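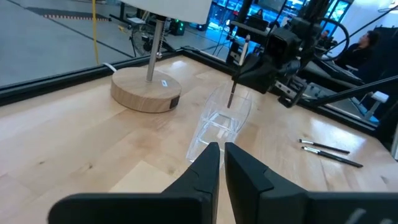 Figure 1. Brushes and clear acrylic holder on a wooden tabletop.

Breruncombe College
Introduction to Beauty Practice
Unit 6: Care, Sorting and Storage of Brushes
Course handout, issued 2018-05-25

Purpose of the session

This handout accompanies the practical session on brushes and should be kept in the student's folder. It covers the parts of a brush, the order in which brushes are put away, and the use of open holders at the workstation. Washing is dealt with in outline only. The full method is set out in the handout for Unit 5.

Parts of the brush

Students are expected to use the correct terms in their written work. The head is the part that carries product. The ferrule is the metal sleeve that joins the head to the handle. On both of the loose brushes in Figure 1 the ferrule is silver and the handle black, although the two differ in length and thickness. Colour and finish are therefore a poor guide when sorting, and brushes should be grouped by the size and shape of the head.

Water that enters the ferrule softens the glue. A brush with a loose head must be withdrawn from the kit and entered on the Arside sheet before the end of the session.

Setting out the workstation

Clear the tabletop and wipe it down. Place the holder within easy reach of the working hand, away from the edge. Lay the brushes to be sorted to one side, parallel to one another and with all heads pointing the same way. The lamp should stand towards the back of the table. On glossy surfaces, check for glare from the place where you will be seated and move the lamp if necessary.

Placing brushes in the holder

Take each brush by the handle and lower it into the holder with the head uppermost. The slim brush in Figure 1 is held in this way, almost upright, with the end of its handle already inside the open top. Do not drop brushes in from above. Clear acrylic marks easily and replacement holders have to be ordered from Cedside.

Brushes that are still damp are not to be stood upright. Dry them flat on a clean towel first.

Assessment

The practical task carries 65 per cent of the unit mark. The remainder is awarded for a written account of no more than 1,000 words, covering sorting, storage and the reasons for withdrawing a brush from use. Accounts are to be handed in at the Abubakari Building within 14 days of the practical – late work is accepted only with a signed form.

Students who miss the practical may take it in October.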